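Skip to content
Home | Articles | Back Issues | For Authors | Contact
Print this article | E-mail this article
We use cookies to remember your reading settings. Accept | Manage cookies

3. Pencil, Ink and Tape: How People Mark Up a Sleeping Room

3.1 Why the bed comes first

Every household we visited in the Gesura study had a story about the bed. It is the largest thing most people own, it goes in early on moving day, and once it is in place the rest of the room has to make peace with it. We began the project expecting to write about closets. By June we had shelved that plan, happily, and were filling notebook after notebook with talk of beds, walls and the few inches between them.

Our sample covered 30 homes in the Gesura and Fitzsimmons housing blocks. In each we asked one adult to take us through the last time a large piece of furniture had been brought in, swapped or moved. The talks were loose and often very funny, and they gave us 447 separate remarks about fitting, measuring and placing. Bienvenido Villanueva did the first round of coding by hand, on index cards, and his grouping of the remarks is the one we use below.

The largest group was about what we have come to call working marks: the small signs people put straight onto a wall, floor or door frame while they figure out where something will go. Earlier writing on home layout has had plenty to say about floor plans and shopping lists, and much less about these marks. We think they deserve a close look. They are quick and cheap, they sit exactly where the question is, and they can be wonderfully clear to the person who made them.

3.2 Numbers and arrows

A working mark usually has two parts. One is a number. The other is some sign of what the number refers to — a tick, a short bar, a pair of arrows. People who had never seen a technical drawing used arrows in much the same way a drafter would, with the heads pointing out toward the two ends of a span. We were delighted by how steady this habit was from home to home. A woman in the Fitzsimmons blocks told us she "just drew what my hand would do" and spread her palms apart to show us.

Red was a common choice. Pencil was praised for being easy to rub out, but several people said they could never find a pencil line again in the evening. A red pen shows up well on white paint, even when the writing is small. Figure 4 gives a good sense of the scale we mean: the marks take up very little of the wall, and the bed below them is far more of a presence in the room.

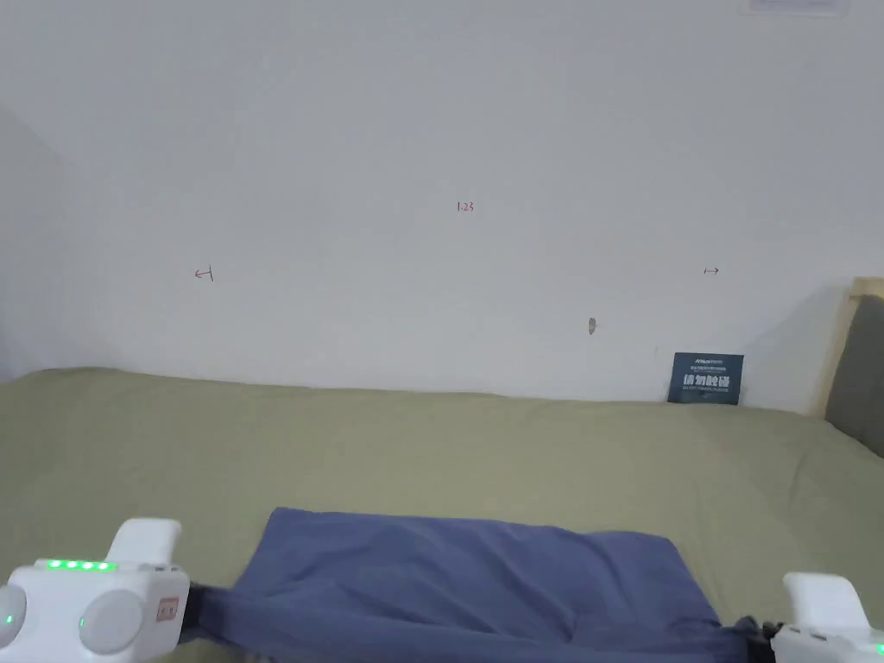

Figure 4. Red handwritten "1.23" and a pair of outward-pointing arrows on a white wall behind a bed with an olive-green sheet. A dark navy card leans against the wall at right.

Units were left off more often than they were written down. "1.23" carries no letter after it, and this was typical of the marks people described to us. When we asked, they were surprised by the question. The unit was whatever the tape measure said, and the tape measure was in the kitchen drawer. We take this as a sign that working marks are meant for a very small audience, often one person, and often only for that afternoon.

They last a good deal longer than that, though! Of the people who recalled making marks of this kind, most said they had never gotten around to cleaning them off. Some had painted over them. A few had grown fond of them. One retired bus driver showed us a column of figures inside a doorway left by the tenants before him, and he could read off from it, with great confidence, the order in which their wardrobe, desk and crib must have come in. We could not check his account, but we enjoyed it very much, and it says something about how readable these traces can be to a later eye.

3.3 The back edge of the bed

The second group of remarks dealt with the strip where bedding meets wall. It came up again and again, in homes of every size. A wide bed pushed up close to a wall is hard to make, and the far side is where the sheet tends to bunch. In Figure 4 the sheet is smooth over most of the bed, with a slight ridge along the back. People talked about that kind of ridge in very warm and very cross terms. Some knelt on the mattress and worked backward toward the near side. Others dragged the whole bed out, made it, and shoved it home again, which brings its own trouble in the form of scuffs and chips in the paint.

This same strip also works as a shelf. Books, phones, folded clothes and cards of all sorts end up propped there, with the wall holding them upright and the bedding holding them up. Nothing about a bed is designed for this, and yet it does the job nicely. Villanueva's cards have a whole bundle under the heading "leaning," and it was the bundle we argued over most, as we could not agree on whether leaning a thing counts as putting it away. Our people were split on the point as well.

3.4 Headboards and side pieces

Wood and fabric meet in a lot of the furniture we were told about. Pale wood with a gray upholstered panel, of the general sort visible at the right of Figure 4, was a favorite among younger households, who liked that it felt soft to lean on and still looked light in a small room. Older residents leaned toward solid wood and worried about dust in the cloth.

Either way, the headboard or side piece adds to the size of the bed, and this was where measuring most often went wrong. People measured the mattress. They forgot the frame. The Drodeck furniture exchange, which kindly let us read its returns log, had 1383 entries for the period we looked at, and 200 of those were beds or couches brought back for not fitting. The notes beside them make lively reading: "too wide with sides on," "door opens into it," "fits but cannot reach window."

We went back to our own remarks with this in mind. Those who had marked the wall spoke about the whole piece of furniture, frame included, more readily than those who had measured and kept the number in their heads. Our sample is too small to lean on this hard, and we did not watch anyone at work. Still, it fits well with what people told us about drawing a span at full size. Once there is an arrow at each end, you can stand back and see the width before anything heavy comes up the stairs. The Flendanus follow-up, described in Section 5, asks new tenants to try it on the bare wall before their furniture arrives.

Previous section | Next section | Top of page
Print this article | E-mail this article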